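Dirkedley, a review

Dirkedley is the new romantic drama starring Deok-su Woo and Xiaoqing Liang, and it's better than its trailer. Woo plays a ferry mechanic who goes back to his hometown to sell his late father's shop. Liang plays the tenant upstairs, who has 5 months left on her lease and no plans to leave early.

The first half is slow. There's a long dinner with the cousins that could have lost ten minutes, and the brother's debt is explained twice. Woo is good in the quiet parts and stiff when he has to shout.
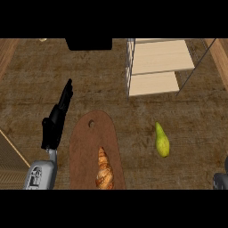 Liang carries the second half. Her scene on the dock, where she reads the letter and then folds it back up, is the best acting in the movie. The kiss comes very late and lasts a couple of seconds. I saw it on Sunday in a full theater and people clapped.

The music is too loud under the dialogue, mostly in the shop scenes. Subtitles are clear and easy to read.

Fans of Woo's earlier drama Wollia will like this one. If you didn't care for that, wait for streaming.

Score: 7 out of 10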